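4.2 Where the counter goes

Our second question was simple enough to fit on a postcard: when people say a kitchen has "plenty of counter," what do they mean? We asked 188 households in Tanoli and Gostaslow to keep a kitchen diary for a week, noting whatever was left out on the work surface at breakfast, at six in the evening and at bedtime. Kocsis and Minhas had warned us, in an earlier study of pantries, that people tidy up before they confess. We therefore told everyone that the diaries would be read by strangers with worse kitchens. This was true of at least two of the authors.

The diaries gave us 2380 usable entries. A further 50 were set aside, most of them because the writer had drifted into a complaint about a spouse. We sorted the rest into things used daily, things used now and then, and things that had simply come to live there. The third group was the largest in both towns. It took in unopened mail, single batteries, a great many rubber bands and, in one Gostaslow home, a trophy for indoor bowls that no member of the household admitted to winning. Cardboard boxes were common too, and tended to stay in the diaries for days after the first mention (Figure 3).
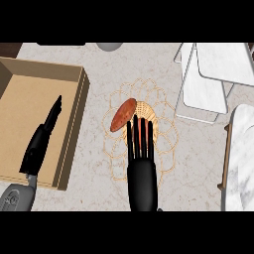 Figure 3. A cardboard box and kitchen items on a speckled countertop, rendered view.

Size of kitchen made far less difference than we had expected. Households with long counters reported more clutter, and so did households that had recently remodeled to get rid of clutter. Marwat (working paper) calls this the "second drawer effect," after the drawer people buy to empty the first one. We found the same pattern, with one wrinkle: in Tanoli, where older houses have a deep windowsill behind the sink, the sill filled up before the counter did. Diarists did not think of the sill as counter and often left it out until we asked.

When asked to rate their free space, people were generous to themselves. Renters were the least generous – perhaps they had less invested in the answer. The evening ratings ran lower than the morning ones, and Thursday was the low point of the week in both towns. We have no explanation for Thursday. Bangash has three, and they are given in Appendix B at his insistence.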